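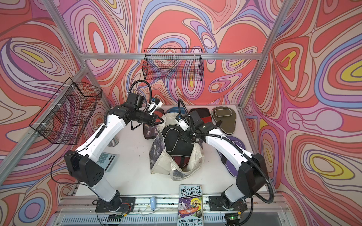 Unit 6: Comparing Grippers on Soft and Flat Objects

Course staff: Hanna Kubiak (lectures), Tolera Kumsa (laboratory)
Laboratory session: Tuesday, Room 208

6.1 Purpose of the unit

Students will compare two sets of gripper fingers on the two-arm station. The Wevetti set has rigid parallel fingers. The Fimusen set has the same mounting pattern but a softer pad. Both sets are to be tested with the same arms, the same wrist cameras and the same controller settings, so that any difference in results may be assigned to the fingers.

6.2 Objects

Objects are drawn from the course bin and fall into three groups.

Soft containers. A canvas tote bag changes shape each time it is touched. The opening may fold shut, and the handles may lie across the path of a finger. One arm is normally used to hold the bag while the other reaches inside.

Flat objects. Mouse pads with wrist rests are difficult to lift from a smooth table. The raised rest usually offers the better grasp point. Students should record which edge was chosen.

Rigid objects. Paperback books, small keypads and metal cylinders serve as the baseline. A finger set that performs poorly on these should be checked for alignment before testing continues.

6.3 Procedure

Each group completes one full series per finger set. A trial begins when the arms leave the rest position and ends when the object is released or dropped. Do not adjust the closing force between trials. If the force must be changed, start a new series and note the reason in the log.

Last term's combined log holds 921 trials, of which 267 involved the tote bag. It is available from Nisha Rathore on request and may be cited in the report.

6.4 Wrist camera and overhead view

The wrist view is most useful during the final approach. Inside a bag it is often dark or blocked by fabric, and students should then rely on the fixed view - even though it shows little of the fingertips. State in the report which view was used to judge each grasp.

6.5 Report

Submit one report per group, with a table of results for each object group and a short discussion of failed grasps. Reading: course reader, Chapter 4, sections on contact area and friction.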